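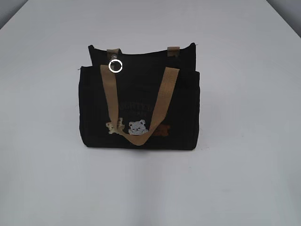 Black tote, tan handle, one small metal ring. Still at the front desk.

THE BAG QUESTION

The Clellcombe tote drive closed on 2025-07-10, and the shelf by the door is now more bag than shelf. You gave us 42. We had asked for 12. Thank you, I think.

Most were the thin promotional sort that hold one lemon and a guilty conscience. The black one is another matter. It has a big outer pocket across the front, a long webbing handle, and a ring up top that could take keys, if you are the kind of person who clips keys to things. Shalini Pandey is, and has already asked twice. There's a loose thread on the pocket corner, which Wilfredo Buenaventura would like everyone to stop pulling.

If you dropped it off by mistake and have been carrying your library books in your arms ever since, see Paloma Pruitt before the end of the month. After that it goes on the lending hooks with the others. Borrow one, fill it, bring it back. The last step is where we lost most of the December batch.

No more totes, please. We could use jars with lids that fit them. Marisol Brannigan has the list, and she does check the lids.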